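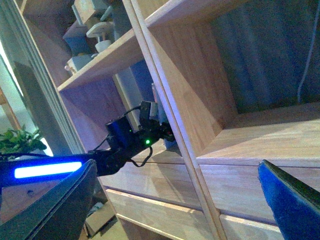
Jollside workshop opens its doors to show robots learning to tidy

July 12, 2022

Visitors to the Grustaleck workshop in Jollside were shown two-armed robots working at ordinary household furniture on Saturday, at the first open day the company has held since it moved into the former seed warehouse on Akl Street.

The company said 189 people came through during the day, against the 102 who had booked in advance. Groups were taken round every half hour, and an extra tour was added at the end of the afternoon for those still waiting.

Most of the time was given to the project called Favel, which began in February. Its aim is to get a pair of robot arms to put household things away on shelves and in drawers without being told where each one goes. The work is done at a wooden shelving unit with open compartments above and wide drawers below, set up in a room with daylight and a houseplant near the glass. Small boxes and other odds and ends are left on the shelves for the arms to deal with.

Karthikeyan D'Souza, who leads the project, told visitors that furniture was harder than it looked.

"A shelf has a back and two sides, and a board above it," he said. "The arm has to get in, let go of what it is holding and come out again. People do that without looking. We have spent most of the spring on it."

One of the arms carries a blue light strip along its lower side. Mr D'Souza said the strip was there for the staff, and that it changes when an arm is about to move by itself. During the tours the arms were first guided by an operator at a desk and then left to repeat the job alone.

Results were mixed. On the late morning tour the robot put a box on the upper shelf at the second try and then stopped in front of the drawers for several minutes while the software was restarted. In the afternoon it cleared a shelf twice without help, to some applause. A drawer was opened on only one of the tours.

Each attempt is recorded, including the failed ones. The team has logged 687 attempts at the shelving unit so far, of which 638 were guided by a person. Mr D'Souza said the balance would shift over the autumn as the arms were left to work alone for longer.

Visitors were kept behind a low rope during the runs but could try the operator's controls afterwards on a practice table in the next room. The queue for this was the longest of the day. Children under eight were not allowed to use the controls, which led to a few disappointed faces, though they could press the stop button and were encouraged to do so.

Several people asked when such a robot might be sold. Mr D'Souza said that was not a question he could answer – the present arms are bolted down, need mains power and cost more than most of the cars parked outside. A nearer use, in his view, would be stockrooms and hospital stores, where the shelves are all alike.

Others wanted to know about jobs. He said the company now employs more people than it did a year ago, several of them as operators, and that no engineering background is needed for the post. Two vacancies were advertised on a board by the entrance.

The ground floor also had a display of older grippers and worn-out parts, with a table where visitors could take a motor to pieces. Tea was served in the yard.

Parking caused some trouble in the morning, when cars were left along both sides of Akl Street and the number 6 bus had to wait. Grustaleck has said it will ask to use the field behind the primary school next time.

A second open day is planned for the autumn. Places will be free but must be booked, and the company is asking school groups to get in touch before the end of term.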